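Folding and Sorting Assistant, Children's Clothes (part-time)
Stillton Clothing Exchange, Zillandale

Do you fold your towels in thirds? Do you quietly refold other people's? We may have the job for you, and we may even pay you for it.

Stillton Clothing Exchange takes in outgrown children's clothes, sorts them, folds them and sends them out again in bundles to families across Zillandale. Last July we handled 374 bags. Almost all of them had been packed by someone in a hurry, possibly with a foot.

We need a calm person for the folding tables, five mornings a week, 8 until noon. You would be working with Horacio Valdebenito, who has strong views on sleeves and will share them before you have taken your coat off.

What the work involves

You take a garment, check it for stains, holes and yesterday's biscuit, and decide whether it goes out, gets mended or becomes a duster. Then you fold it to our house size, which is a little smaller than you would think reasonable. T-shirts make up most of the pile. They look easy and they are, for the first hour.
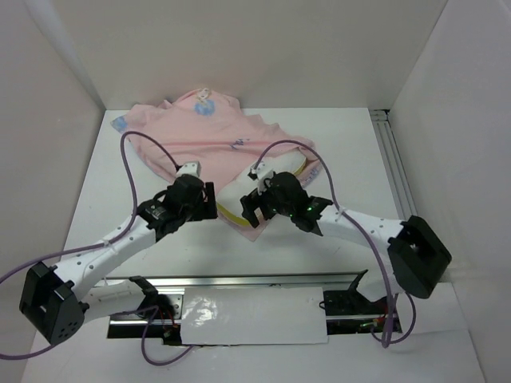

Do I need to know how to fold already?

Any method that gets you a flat shirt will do to start with, and Horacio will teach you ours in your first week. Collar at the top, sleeves in, hem up, print showing. Princesses, diggers and dinosaurs all get the same treatment, whatever your private feelings.

Shoes are a separate matter. They arrive in among the clothes, usually one at a time, and go to the shoe shelf to wait for their partners. Some have been waiting quite a while. Please don't throw out the singles – the other one turns up the day after you do.

What we offer

An hourly wage, paid monthly. A proper tea break at 10. First look at the duster bin, for what that's worth. The building is on Benítez Lane, 2 minutes' walk from the bus stop, and there is a rack for bicycles.

What we ask

Patience, clean hands and a tolerance for glitter. You will be on your feet for much of the morning, though there is a stool and we don't frown at people who use it. You should be able to lift a full bag, or be willing to empty it first.

How to apply

Write a short letter to Constanza Quezada at the Benítez Lane address, or hand it in at the door before noon. Tell us when you could start and which garment you least like folding. Fitted sheets don't count, as we don't take them.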